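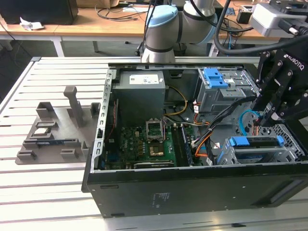 수리해서 다시 쓰게 한다는 말은 듣기 좋지만 실제로 누가 그 컴퓨터를 쓰고 있는지는 아무도 확인하지 않았다는 지적이 지난 설명회 자리에서 나왔다. 답변은 그 자리에서 하지 못했다. 이번 중간보고는 그 지적에 대한 답을 겸한다. 먼저 밝혀 두자면 답이 썩 만족스럽지는 않다.

분류: 사업보고 > 중간보고 > 자원순환
인쇄하기 | 이메일로 보내기 | 공유 12 | 댓글 4

토브사이드(Tovside) 중고 컴퓨터 재사용 사업 중간보고
지원기관: 프루잇(Pruitt) 기금
보고 범위: 사업 시작부터 3월까지

1. 수거

신청서에 적은 목표는 3,000대였고 3월 말까지 들어온 것은 732대다. 남은 기간에 목표를 채울 수 있다고 쓰고 싶지만 근거가 없다. 목표치 자체가 관공서와 학교의 교체 주기를 낙관적으로 잡은 숫자였고, 교체 예산이 밀리면 물량도 같이 밀린다는 점을 신청 단계에서 충분히 따지지 않았다. 물량을 늘리려고 가정용 수거함을 놓자는 의견이 있었으나 보류했다. 가정에서 나오는 기기는 상태가 제각각이고 저장장치를 빼지 않은 채 들어오는 경우가 많아 삭제 작업에 드는 시간이 길다. 대수만 올리고 창고를 채우는 일이 될 가능성이 높다.

2. 점검과 수리

점검 절차는 신청서대로 운영하고 있다. 외관 확인, 전원 시험, 메모리와 저장장치 검사, 데이터 삭제, 운영체제 설치 순이다. 삭제 기록은 기기 번호별로 남기며 요청하시면 원본을 보내 드린다. 부품은 주모멘(Zumomen)에서 공급받고 있다. 단가는 계약대로지만 납기가 두 차례 늦었고, 그사이 수리 대기 물량이 쌓였다. 공급처를 하나만 둔 것은 우리 쪽 판단 착오로 본다.

수리 원가에 대해서도 적어 둔다. 오래된 기종은 부품값과 인건비를 합치면 보급형 새 제품과 차이가 크지 않다. 그런 기종까지 살려 내는 것이 환경에 이로운지는 전력 소비와 남은 수명을 함께 보아야 알 수 있는데, 현재 우리에게는 그 자료가 없다. 지난 소식지에 실린 탄소 절감 수치는 외부에서 가져온 계수를 대수에 곱한 것이어서 이번 보고서에서는 뺐다.

3. 보급과 사후 확인

보급처는 5곳이며 지역 공부방과 직업훈련 시설이 중심이다. 인수증은 모두 받았다. 다만 인수증은 물건이 도착했다는 증거일 뿐 사용 여부를 말해 주지 않는다. 그래서 보급한 기기 가운데 100대를 골라 전화로 사용 상황을 물었다. 대체로 "잘 쓰고 있다"는 대답이었는데, 무상으로 받은 쪽이 준 쪽에 다르게 대답하기는 어렵다. 이 조사 결과를 성과로 인용하지 않으시기를 권한다. 다음 분기에는 방문 확인으로 바꾼다.

교육 프로그램은 프레르켈린(Prerkeline) 과정의 교재를 그대로 가져다 썼다. 수강생 만족도는 높게 나왔지만 설문을 수업이 끝난 자리에서 걷었다. 수료 후에 혼자 고장을 찾아낼 수 있는지는 따로 보지 않았으므로 교육 효과에 관한 항목은 비워 둔다.

4. 예산

인건비는 계획 범위 안에 있고 운반비가 초과되었다. 소량 수거를 여러 번 나간 탓이다. 홍보비는 거의 쓰지 않았으며, 이 항목의 잔액을 운반비로 돌리는 변경 승인을 요청드린다. 홍보 영상 제작은 취소해도 사업에 지장이 없다.

5. 요청 사항

- 수거 목표의 하향 조정. 새 목표는 교체 일정을 서면으로 받은 기관만 합산해 제출하겠다.
- 성과 지표를 보급 대수에서 사용 중인 대수로 변경.
- 부품 공급처 추가 선정에 대한 동의.

지표가 바뀌면 다음 보고서의 숫자는 지금보다 작아진다. 그 점을 감안하고 검토해 주시기 바란다. 항목별 집행 내역과 삭제 기록 목록은 별첨으로 제출한다.

태그: 중간보고, 재사용, 컴퓨터수리, 프루잇기금
이 글 인쇄 | 이메일로 공유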